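# Two-arm gear assembly bench: planning and ordering page

Fliltside supplies benchtop robot cells to small gearbox makers, repair shops and technical schools. On this page we collect the things which our customers normally ask before they send us a budget number. The text is maintained by Tamás Szilágyi from application support. If a point is missing, please write to him and he will add it.

The bench is made for placing small spur gears on a round carrier plate. It is sold in two versions, the one-arm version with the order name Baird and the two-arm version with the order name Clelley. Both use the same arms, the same grippers and the same controller, so a customer who begins with Baird can later extend to Clelley without losing the first purchase.

## What the job demands from the equipment

A spur gear looks like an easy part to hold, and for a human hand it is easy. For a gripper it is less easy. The teeth give only narrow lines of contact, the part can turn a little between the fingers when they close, and a small turn is already enough to make the gear sit crooked on its pin. When you compare offers from different suppliers, we recommend to look at the finger surface first and at the speed of the arm only after that.
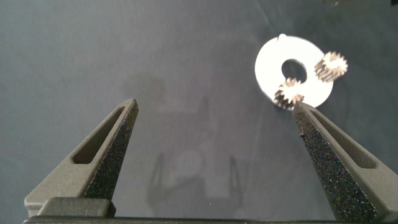

The speed in a catalog is mostly measured on a free movement through the air. In gear placing, the arm spends the largest part of its cycle in the last short distance, where it moves slowly in any case. One of our customers, a pump repair shop, paid for a faster arm from another supplier and gained almost nothing in the daily output. The same money would have paid for a second set of fingers and a proper camera mount.

So please plan your budget in this order:

1. Fingers and finger pads, including spare ones
2. Carrier plate and pins, made to your drawing
3. Cameras and cables
4. Arm or arms
5. Table, mat and lighting

Many people put the table at the end and then forget it completely. A dull, dark mat is a cheap item and it helps the cameras very much, for bright metal parts on a bright table are difficult to separate. We deliver one mat with every bench. Additional mats can be ordered one by one.

## One arm or two

This is the question that Rogério Guerra in our sales office hears most often. His usual advice is to write down the steps of your assembly on paper and mark every step where you would use your left hand. If there are no marks, take Baird.

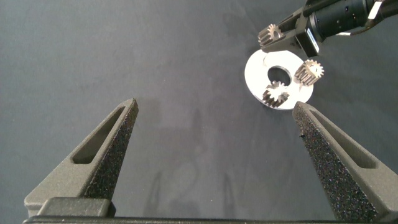

A second arm costs more than its own price. You have to add a second gripper, a second set of cables, and the time for teaching both arms to stay out of each other's way. The last point is the one that customers underestimate. With small carrier plates the free room above the part is very limited: one gripper can hold a gear close over the white plate while two other gears are already resting on it, and the fingers of the other arm stand open just at the near side. Every such position must be checked at slow speed before you let the bench run alone. For a first product with Clelley, please reserve 9 working days for this. For each next product of a similar size, four days are normally enough.

The advantages of two arms are also real. The second arm can steady the plate, it can bring the next gear while the first one is placing, and it gives you another viewpoint with the camera at its wrist. For assemblies with more than one gear we see that most customers finally choose Clelley, but we do not push anybody. Ritu Vishwakarma, who runs our demonstration room, can try your parts on both versions before you decide. The trial is free for parts up to the size of your palm, and you receive the recorded camera pictures afterward.

## Carrier plates and pins

We do not sell a standard plate. The plate is cut according to your drawing, and the position of the pins is agreed with you in writing. A drawing made by hand is acceptable if all the measures are on it. Please tell us also from which side the arm should come, as a tall pin on the wrong side can block the fingers.

If your gears are not all of the same size, send us at least one piece of each. It happened two times in the past year that a drawing showed a bore which was not the same as in the delivered gear, and then the plate had to be made again. We do not charge for the first correction. The following ones are charged at the normal price.
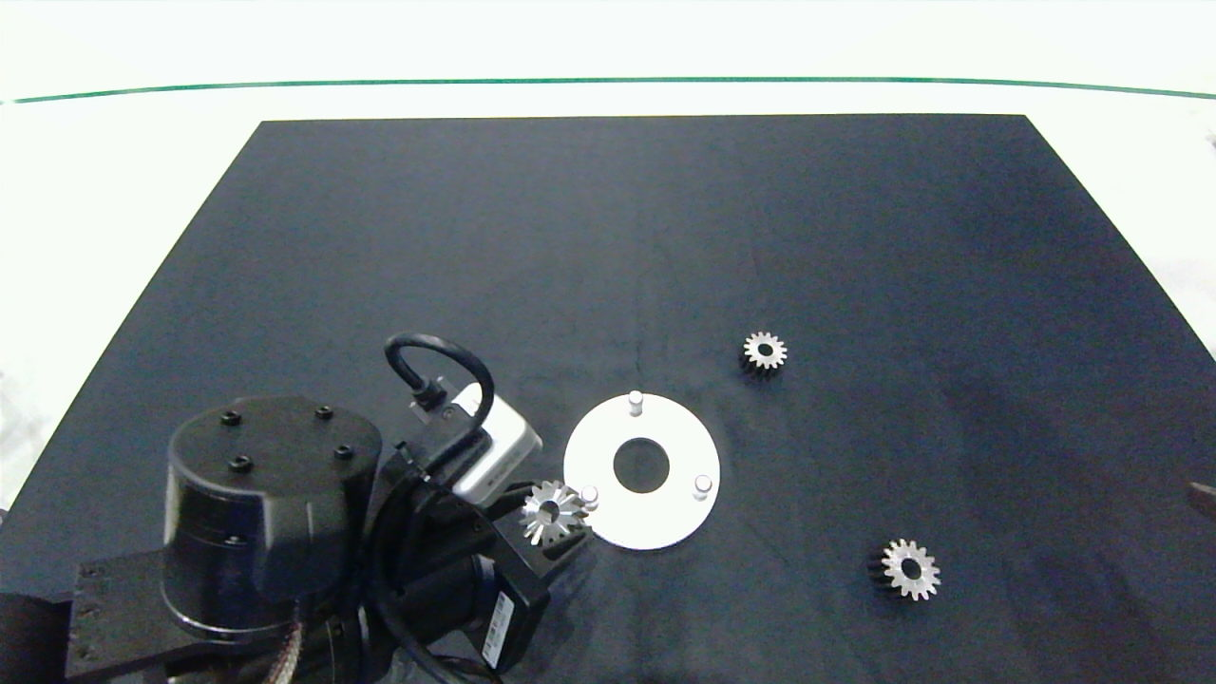

Delivery time for plates is longer than for the rest of the bench. When the arms are in stock we can send them quickly, but an arm without a plate does not help you, so we ship everything together if you do not ask for something else. Orders for delivery before the end of the year should reach us by the first week of November.

## What is in the delivery

| Item | Baird | Clelley |
|---|---|---|
| Arm with gripper | 1 | 2 |
| Wrist camera with cable | 1 | 2 |
| Overview camera with stand | 1 | 1 |
| Controller and software license | 1 | 1 |
| Spare finger pads, pairs | 2 | 4 |
| Dark work mat | 1 | 1 |
| Carrier plate to drawing | ordered separately | ordered separately |

The table itself is not in the delivery. Any stable table which does not swing when you lean on it is suitable. Tables with wheels we cannot recommend, even with the brakes closed.

## Placing of the overview camera

The overview camera should see the whole mat and a small part of the table around it. Some customers mount it too low, because they want to see the teeth of the gears in detail. For the teeth you have the wrist camera. The overview camera has another task, it must see where each arm is coming from and how the cables move.

Leave also enough free length in the cables. A cable which is too short pulls on the wrist at the far corner of the mat, and the placing becomes less exact only in this corner, so the fault is hard to find.
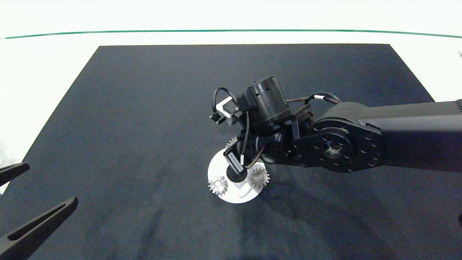
*Overview camera position: the full width of the dark mat is in view, with the arm coming in from the right over the white disc.*

## Running costs

The bench has few wearing parts. The finger pads are the main one. We advise to clean them each morning with a dry brush, and to look for small crumbs of metal that stay in the rough surface. Oil on the gears is the biggest enemy of the pads. If your gears arrive oiled from the supplier, please plan a washing step before the bench, or order the pads in packs of 100 pairs, where the price per pair is lower.

The software license is paid one time. Updates are included for two years and after this they can be ordered for each year separately. The bench continues to work also without updates.

For cables we suggest one complete spare set in the cupboard. It is a small position in the budget and it saves you from waiting for a parcel.

## Training and installation

Iolanda Teixeira installs the benches and trains your people at your place. For Baird she stays two days and for Clelley four. Please choose the persons who will really work with the bench, and not only the manager. Travel is charged by the real cost, and you receive the amount before you confirm.

## How to order

Send us the following by e-mail:

- the drawing of your plate, or the gearbox drawing if there is no plate yet
- the sizes of your gears and the material
- how many assemblies you make in a normal week
- the free area on your table
- the wished month of delivery

For customers who buy through our partner Brarex, the prices and the conditions are the same. Your contact there is Nobuhle Jacobs, and she can also prepare the papers for leasing. An offer is valid for two months from the day when you receive it.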